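Reseña: Tira, el juego de cartas de Lorken para hablar en familia de igualdad y reparto de tareas

Compré Tira en diciembre, después de que en la escuela de mis hijos recomendaran hacer en casa alguna actividad sobre igualdad. Tengo un hijo de trece años y una hija de diez. Lo hemos usado los miércoles después de cenar, casi siempre los cuatro, y ya pasamos dos veces por todo el mazo.

La caja trae 32 tarjetas de conversación, un bloc para anotar quién hace qué en la casa y un cuadernillo para los adultos firmado por Emiliano Manríquez. Una partida completa dura 30 minutos según las instrucciones. A nosotros nos lleva más, sobre todo si sale una tarjeta de dinero.

Cada jugador toma una tarjeta, la lee en voz alta y contesta primero. Los demás pueden responder o pasar. No hay puntos. Mi hijo preguntó enseguida cómo se ganaba y la respuesta no le gustó, pero a la tercera carta ya estaba discutiendo con su hermana si era justo que ella pusiera siempre la mesa.

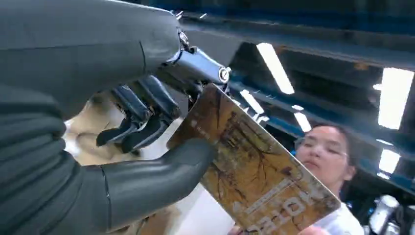
Mano robótica gris oscuro, con dos dedos plegados.

Las mejores preguntas son las concretas. «¿Quién sabe en esta casa cuándo toca el dentista?» nos dio para toda la cena siguiente. También funcionan las que piden recordar algo: qué te dijeron de pequeño que no podías hacer, quién te enseñó a coser un botón. Las generales, del tipo «¿qué significa para ti la igualdad?», reciben respuestas de examen y conviene apartarlas.

El cuadernillo es desigual. El capítulo sobre cómo hablar con chicos adolescentes sin sermonearlos está bien escrito y lo leí dos veces. El de famosos y campañas sobra. La traducción, además, tiene frases raras y en una página el texto remite a una tabla que no existe.

El bloc es lo que menos hemos usado. Lo llenamos dos semanas. Sirvió para ver que mi marido cocina más de lo que yo decía y que la ropa la llevo casi entera yo. Después quedó en un cajón.

En cuanto al material, las tarjetas son gruesas y aguantan manos con grasa. La caja cierra mal desde el primer día. Antes habíamos probado el juego de Gurnberg, que es más bonito pero está pensado para aula y pide al menos seis personas.

Lo recomiendo para familias con hijos a partir de nueve o diez años. Con menores habría que quitar un tercio del mazo. Si ya en casa se habla de estas cosas, quizá baste con pedirlo prestado en la biblioteca, que es lo que hizo mi cuñada.

Lo mejor: las preguntas concretas y el capítulo sobre adolescentes.
Lo peor: la traducción y el cierre de la caja.
Nota: 7 de 10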